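Every January somebody decides we should all clear our bathroom counters and become new people. January 30, 2019 and I'm giving it a go, with low expectations.

The article I'm following says a bare counter "takes 60 seconds to wipe." Sure. It took me 50 minutes to find homes for the stuff that was on it, and most of those homes are a bag in the hall closet.

Also it wants you to buy things first. A Coso tray. A Coso cup to go on the Coso tray. I'm no expert but that sounds like putting stuff on the counter.

Vanity is one of those molded ones, counter and sink all the same cream color, with a faint wood grain running across it. Who wanted wood grain on a thing that's shaped like a sink? Somebody in a showroom, I guess.
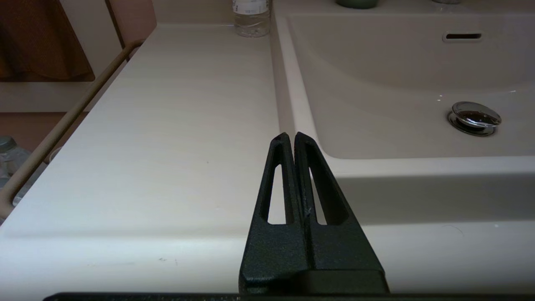
The grain is where I have my doubts about the whole "wipe and go" idea. You get tiny dark specks on it and you can't tell if they're dirt or part of the look. I scrubbed one for way too long. Still don't know.

Tried the Mumia spray, the one with 1,158 glowing reviews. Smells like a pear that went to college. The smudges on the left side did not seem impressed by the reviews.

Plain dish soap next. Same smudges. So at least now I know the cheap stuff fails just as well.

Chrome stopper does look nice when it catches the light, I'll give them that. The overflow slot I'm not looking into. I've read what people find in there and I'd like to sleep.

Someone asked if I'd replace the whole top. Estetby has one that's "maintenance free" and I have never owned a maintenance free anything, so no.

Will check back in June and tell you if the counter is still clear. My money's on the toothpaste being back out by Friday.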